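Stories Archive Travel Tales Submit About

The Fast Lane
5 min read

Annick Hervieu had been promised there would be no lines at Pirkstead. Her brother-in-law had promised it, and he had also promised that the hotel in Masson had a pool.

The pool had a tarp on it. A sign on the fence said October, and gave no year.

"It's a theme park," she told her husband in the shuttle. "A theme park is a line with a gift shop at the end."

"They have the Kasex thing now," said Paul. "On your wrist. You tap it and walk on."

She looked at her wrist. The band was gray and had cost more than her shoes. Four of them had cost more than her first car's transmission, and the transmission had come with a guarantee.

The kids were in the row ahead, kneeling backward on the seats. Theo was six and wanted the boats. Lucie was nine and wanted whatever would make Theo scream.

At the gate a young man in a striped vest tapped their bands one after another. Three of them chimed. Annick's buzzed.

"That's fine," he said. "It's still syncing."

"With what?"

He thought about it. "With the park," he said.

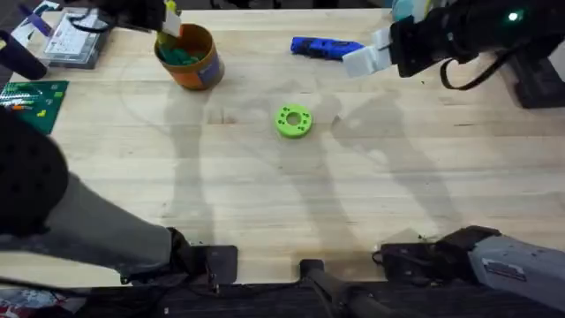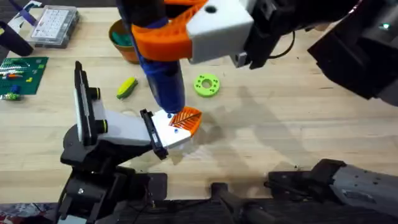
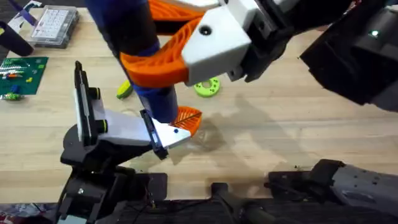
Robot arms at a wooden tabletop.

The boats had a board out front that said 200 minutes. Beside it ran the Kasex lane, roped off in purple, and the Kasex lane went back past the churro cart, around a fountain and out of sight behind a restroom.

"So everyone bought one," said Annick.

"It'll move," said Paul.

It moved the way a glacier moves, if the glacier had strollers. A woman in front of them said she had been coming every summer since the place opened and that it was never like this. A man behind them said it was always like this. They were both wearing the same hat.

Annick got out the paper map. According to the map, the park had 650 benches. She had so far seen two, and a family was eating a whole rotisserie chicken on one of them.

"Where's that?" asked Theo. He had his finger on the far corner, where the paths got thin and the artist had run out of cartoon squirrels.

"Astdale," she read. "It's a train."

"Does it go upside down?" said Lucie.

"It says it's 'a gentle journey for all ages.'"

Lucie made a noise like a tire.

They went anyway, mostly because Annick's band had buzzed again at the front of the boats, and the girl there had said she could go to Guest Relations or she could wait on the bridge and wave. Paul offered to stay behind with her. She said no, they would all go and look at the gentle journey.

The Astdale station had a tin roof and one employee, an old man with a paper punch. There was no purple rope. He didn't ask about the bands.

"How long's the wait?" said Paul.

"For what?" said the man.

They sat in the second car. The train jerked, thought better of it, then jerked again and went out past the back of the roller coaster, where you could see the bare bolts and somebody's lunch on a ladder. It passed a pond. It passed a plaster bear with one ear. Annick waited for the music to start, or a voice telling her to keep her arms inside and visit the fudge shop. None came.

"Is it broken?" she asked.

"It's nice," said Theo.

She wasn't ready to go that far. It was shady, she'd give them that, and the seat was wide enough for two adults who had shared a hotel bed with a six-year-old. Lucie had stopped asking when it would be over. She was hanging her chin on the rail, watching the ducks.

They rode it four times. On the last one Annick's band chimed, all by itself, and a message slid across it. Her boats were ready. She had ten minutes to get there.

"We could run," said Paul.

She pulled her sleeve down over it - she had brought the sweater, whatever he had said about the forecast - and asked the man with the punch if he'd mind going around again.

Next story Previous story Back to top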